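Rekport Grip Pad Set for Textile Handling
Supplied by Nuvent
Product sheet revised October 2024

The Rekport set fits two-finger grippers used to pick up, hang and fold woven goods. Each set contains 2 replacement pads and the mounting hardware. The pads are intended for light and medium fabrics and are not approved for lifting people, containers or sharp-edged parts.

Conditions of use

Operators must complete the site risk assessment before the pads are put into service. Pads are to be inspected every 30 operating hours and replaced after 90, or sooner if the surface sheds material. Cables within reach of the arm should be routed and secured before power is applied – loose runs remain the most frequent finding in our site reviews. Hands must stay clear of the gripper while the arm is enabled.

Fabric should be approached from the free hem, with the fingers open and the speed limited to the setting in the Odoi handling guide. 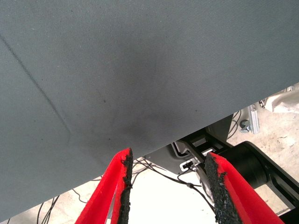
Gripper fingers with black textured pads, open just below the hem of a gray twill cloth.

Inspection records are kept with the machine file and made available on request. Questions on safe use may be directed to Colton Simard, Product Compliance, Nuvent.

Related items: Pillus cable clips, spare mounting screws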